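Tardale Sim-to-Real Transfer Study
Progress report, second period, submitted to the Clavell program office
Prepared by Priya Tran and Hyun-seo Na

Status

Work packages 1 and 2 are complete. Work package 3 (hardware trials) has slipped and is now planned to start in April. Spending is within the approved budget and no change to the budget lines is requested.

Method

The policy is trained only in simulation. Each training episode draws new wall, floor and object colors, new surface gloss and a new light position. Object shapes and sizes are held fixed. The policy receives one RGB view and outputs a target position for the end effector. Depth is not used.

The baseline is the same network trained with fixed colors and matte surfaces. Both versions were tested on 100 held-out simulated layouts, with 20 seconds allowed per attempt.

Results

The baseline reached the target in 44 of the 100 layouts. The randomized version has been trained on 294 object and lighting combinations, and its full test run is still in progress on the Tillico cluster. Partial figures are not reported here, as the layouts are processed in order of difficulty.

Baseline failures were sorted by hand. The largest group involved bright surfaces, where the position estimate drifted toward the edge of the object – an error that did not appear with matte materials.
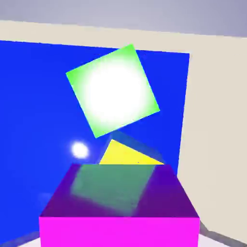
Gloss is now sampled separately from color, so that the two effects can be measured apart. The earlier renderer tied them together and made the failure analysis hard to read. At the high end of the range, glare takes out nearly the whole face of the green cube and leaves color only along its border, while the top of the magenta box carries a blurred reflection of the cube. A color threshold alone gives a poor center estimate under these conditions, and the comparison will include one such method for reference.

Next period

Finish the randomized test run and report both versions side by side. Complete camera calibration on the Benavides arm. Repeat the gloss comparison on hardware with painted blocks – matte first, then lacquered.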